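Two Hands, One Cloth: Trying Out the Flasex Fingers

Right, I promised a gallery from the hand comparison and it's finally up. I've been swapping hands and controllers on and off since May, mostly on one miserable little job: getting a crumpled cloth off a table and into some sort of order. The pictures come first in each bit and my rambling goes after them, as usual.
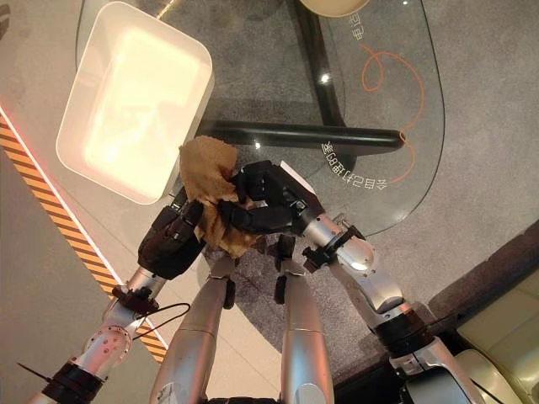
Both hands on the cloth

Seen from up at the head end, looking down over the arms and legs. The right hand has its long fingers curled over the top of the fabric and the left is pinching it from underneath, so it's all bunched up between the two. I like this view because you get both grips at once (and the knees!).

The left wrist has a thin black cable looping out to one side, and I keep coming back to it. I've been fussing over cable loops for weeks. Too short and the wrist pulls on it at full twist, too long and sooner or later a finger finds it. If anyone has a favourite way of routing these on a forearm that has to roll, please write in, I'm all ears.

What I was comparing

Two sets of fingers, two controllers. The fingers are the Flasex ones, with long joints, and the older Gaber gripper, which is a plain two-jaw thing I've used for ages and know far too well. The controllers are the Rollarmont box and a Hastton board that I'd had on the shelf since last year and kept finding excuses not to wire up.

I ran each pairing on the same cloth job, 894 tries altogether, and wrote down every one by hand in a notebook because I don't trust my own logging script. Of those, 483 were with the Flasex fingers. It should have been an even split, but I was enjoying them more and it shows.

Flasex against Gaber

The Gaber is brilliant on a folded edge. Give it a hem that stands up a bit and it'll nip it first go, every time, no drama. Give it a flat cloth on something slippery like glass and it just pushes the thing along in front of it, which is funny for ten minutes and then really isn't.

The Flasex fingers are slower to close and they look clumsy doing it, but they gather. You come down over the fabric, curl, and something nearly always ends up in the hand. Whether it's the bit you wanted is another matter! I got a lot of lovely firm grips on completely the wrong corner. For picking up and handing over I'd go Flasex. For actual folding I'd still want the Gaber on at least one side, and a mixed pair is next on my list to try.

Rollarmont against Hastton

Less to say here, sorry to anyone who came for the electronics. The Rollarmont box was running inside an afternoon and the finger motion is smooth all the way through the curl. The Hastton took me 4 evenings, most of them spent on a connector I'd put in back to front. Once it was going it held a light grip better, with less of that nervous little squeeze-and-release you get when a finger can't decide whether it's touching anything.

I did find the Hastton ran quite warm when it was driving both hands together. I've put a small fan by it and haven't had any bother since, but I wouldn't shut it in a box.

Cameras, briefly

The head view is good for knowing roughly where the cloth is and useless for seeing what's under the palm. Once the hand comes down, that's your lot. I tried a wrist camera for a bit and it helped with finding edges, though it added another cable and you know how I feel about those. Both together was best, and also the most faff to line up.

Still to do

Mixed pair, as above. A thicker cloth, probably a tea towel. Softer fingertips on the Flasex, if I can find some that don't peel. And I want to redo the Gaber runs at a slower closing speed, as a couple of you said I was being unfair to it, and you may well be right.

Page last changed 2018-06-25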